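Readers who followed last winter's entries will recall that I undertook to cook at home for one full season and to record the results in this space. The season has ended. The present entry concerns broth, which occupied more of the period than I had planned for, and which accounts for most of the correspondence I received.

My starting point was a set of instructions left by my late neighbor, Austra Raudsepp, who kept them in a school notebook with the covers taped. She wrote for herself and did not trouble to state times. "Until it smells like Alar" is the entire guidance given for one soup, Alar being the village where she spent her summers. I have never been to Alar. I wrote to her niece, Sarmīte Vaher, who replied that the house there had smelled principally of dill and wet coats, and that she would leave the interpretation to me.

The method I settled on is plain. Bones are covered with cold water and brought up slowly, and the gray foam is lifted off with a spoon during the first half hour. An onion goes in with its skin on, followed by a carrot, a stick of celery and a few peppercorns. Salt is withheld until the end. I ruined an entire batch in February by salting at the start and then allowing the liquid to reduce by half while I was on the telephone.

Heat is the matter on which I received the most advice and the least agreement. Hanyu Zeng, with whom I shared an office for many years, holds that the surface should barely tremble and that a rolling boil makes the broth cloudy. Gintarė Pärn regards cloudiness as a complaint made by people who have never been hungry, and boils hers hard. I tried both. The slow version was clearer and the hard version tasted more strongly of bone, and I ate them with equal satisfaction. For soups with noodles I now follow Hanyu. For barley, where nothing can be seen through the liquid in any case, I follow Gintarė and save the gas.

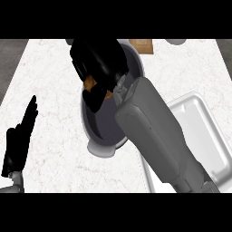
The question of storage deserves more attention than I gave it at first. A large quantity of hot liquid cools slowly, and it should not be left standing overnight, whatever one's grandmother did. I divide mine into shallow containers, set them in a sink of cold water, and move them to the refrigerator once the steam has gone. What will not be used within a few days is frozen in portions of 500 milliliters, labeled with the month. I did not label the first several. One of them proved to be plum syrup, and it was discovered at an inconvenient stage of a potato soup.

On ingredients, I can report that the butcher on Dukley Street will set aside backs and necks if asked before noon, and that Mets, the grocer nearer the station, sells bundled soup vegetables at the end of the day for less than the carrots alone would cost in the morning. The bundles usually include parsley root. I had previously passed over it under the impression that it was a poor parsnip, and I withdraw that opinion. It gives a sweetness that stays in the background — one notices it mainly when it has been left out.

Several correspondents asked about vegetable broth. My own attempts were thin until Jaanus Rimkutė advised me to brown the onions thoroughly, add a spoonful of tomato paste, and let the paste darken before any water went in. He also recommends dried mushrooms and their soaking liquid, poured off carefully so that the grit stays behind. The result was good enough to serve to guests, who were told afterward that there was no meat in it and were polite about my having mentioned it.

The notebook itself has now gone to Sarmīte Vaher, with a copy retained here. It runs to 28 recipes, of which I have attempted most. The remaining ones call for eel or for quantities suited to a wedding, and I do not expect to reach them before autumn.

Entries for the spring will turn to bread. I have been given a jar of rye starter by a cousin in Broltside, and it is at present standing on the shelf above the radiator, where it rises in the evening and sinks by breakfast. Advice on its feeding would be welcome and may be sent to the usual address.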